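Grarnix: arm on the pick-and-place table

Gallery, student automation project, Fivbridge
Page updated 16/09/2026

Grarnix is a second-year project at Fivbridge. The task is narrow: take play food off a table and put it in a basket, one item at a time, without a person touching the arm between items. The arm is a six-axis unit on a fixed pedestal. The gripper brackets were designed by last year's group and carried over with new bolts. Control software runs under Clikmont, the scheduler written for the project, which hands out one motion at a time and logs the result.

Work started in December with a bare arm and no table. The first table was too light and moved when the arm stopped hard. The present one is bracketed at the back edge and has not shifted in any logged run. Moving the pedestal is not permitted, as the calibration is referenced to it.

Test items are toy vegetables. They were chosen for odd shapes and plain colours. Long items are gripped across the narrow axis. Leafy ones are gripped at the stalk – a grip on the leaf end tends to turn the item as it lifts. The full test set has 18 items, of which a few are placed per run.

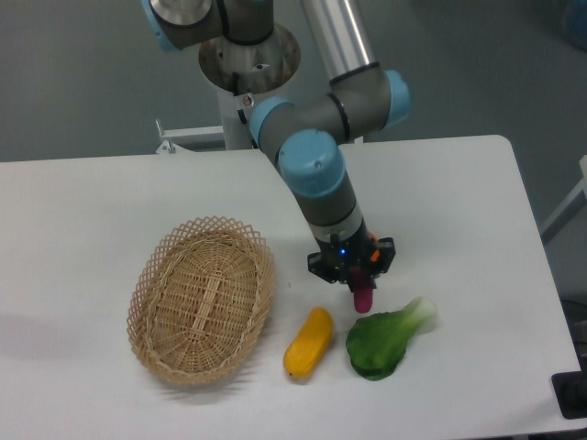 Approach height is set per item and stored in a plain text file. The default is generous and costs time on every pick. Groups that lower it should do so in small steps, with the speed limit on, and note the old value in the log before saving the new one.

The basket is a woven one with an open rim. Its position is entered by hand at the start of a session. Release height is measured from the basket floor, since the rim flares and gives a poor reference. An item let go too high can bounce on the weave and end up against the rim, where a later item may land on top of it.

Results so far

The log holds 3,483 attempts. Failed grips are sorted by cause: wrong angle, wrong height, item moved before closing, or unknown. Wrong angle is the largest group and unknown the second, mainly from the early weeks when the log had no field for cause.

The Bednárik test, named after the lab where it is run, is a fixed list of 448 placements with set starting angles. A change to the grip code has to pass it before being merged. The current version completes the list with the arm at reduced speed. Full speed has not been attempted on the whole list.

Next steps

Finger pads are to be replaced and the closing force measured again. The cycle log will be split by item, as one file of more than 900 pages when printed is of little use to the marking panel. Two items touching each other at the start remain unsolved – the code treats them as a single object and aims for the middle.

Raw logs and bracket drawings are on the project share under Grarnix/table.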